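3.2 Door-position riding on the Koster line

Riding in or near the open door was recorded on every peak-hour train we observed between Mondetti and Stirside. The behavior was not limited to the most crowded cars. On trains leaving Mondetti before 7 a.m., when seats were still free, passengers stood at the door on the platform side and stayed there past the first 2 stops.

The incident register held at Grirnudby lists 3,234 entries for the study period. We read each entry and kept those in which a passenger fell from, was struck beside, or was pulled from a moving car. Entries that gave no car number or no location were set aside and are treated separately in Section 5. Where a fall and a later injury report described the same event, the two were merged under the earlier entry.

Falls clustered on the curve south of Stirside. The track there passes close to a line of signal posts, and the gap between post and car body narrows on the inside of the curve. Passengers we interviewed on the platform at Stirside knew about the posts. Several said they leaned in when the train slowed for the curve, and one said he judged the place by the sound of the wheels.

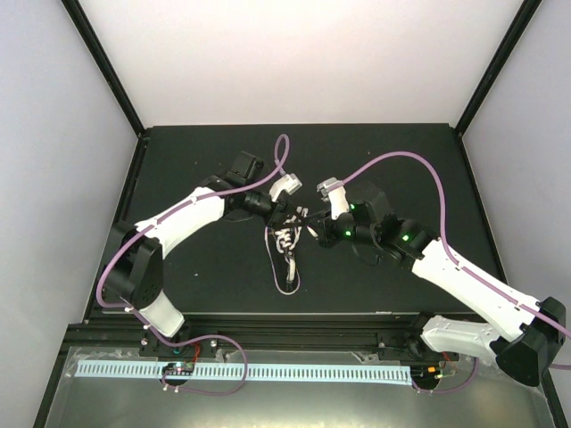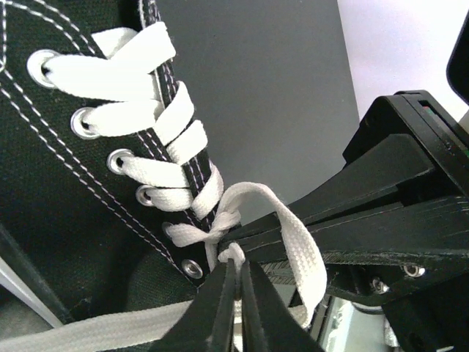
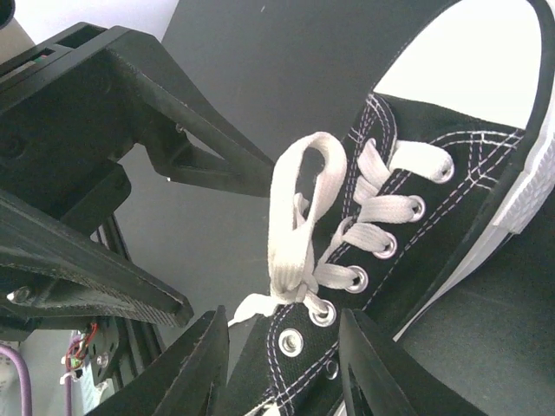
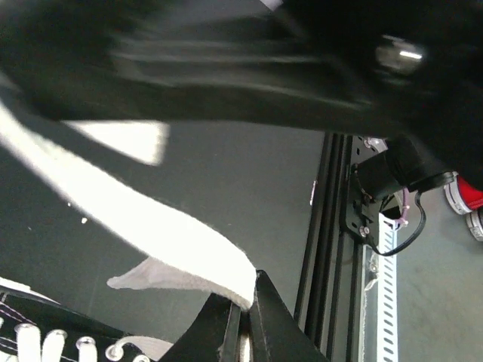
Figure 4. Two robotic arms over a dark gray tabletop, and three close views with a black canvas sneaker.

The platform interviews were short. We approached 500 passengers in September, at the morning and evening peaks, and asked the same questions in the same order. The first dealt with the usual place of standing and the second with the reason for it. Answers were written down at once and coded later by two readers working apart. Disagreements were settled by going back to the written answer.

The reason given most often was getting off. Passengers for Grirnudby said that anyone standing past the middle of the car could not reach the door in the time the train was stopped. Air was the next most common reason, and it was given more often in the evening. Few passengers mentioned being with friends, although groups made up a large share of the people we saw standing at the door.

Station stops at Grirnudby were timed from the moment the train came to rest until it moved again. The shortest was 20 seconds. Station staff told us that stops of this length were normal when a train was running late, and that the guard had no clear view of the rear cars from his position.

We did not observe trains after 10 p.m., and the register does not separate late trains from others.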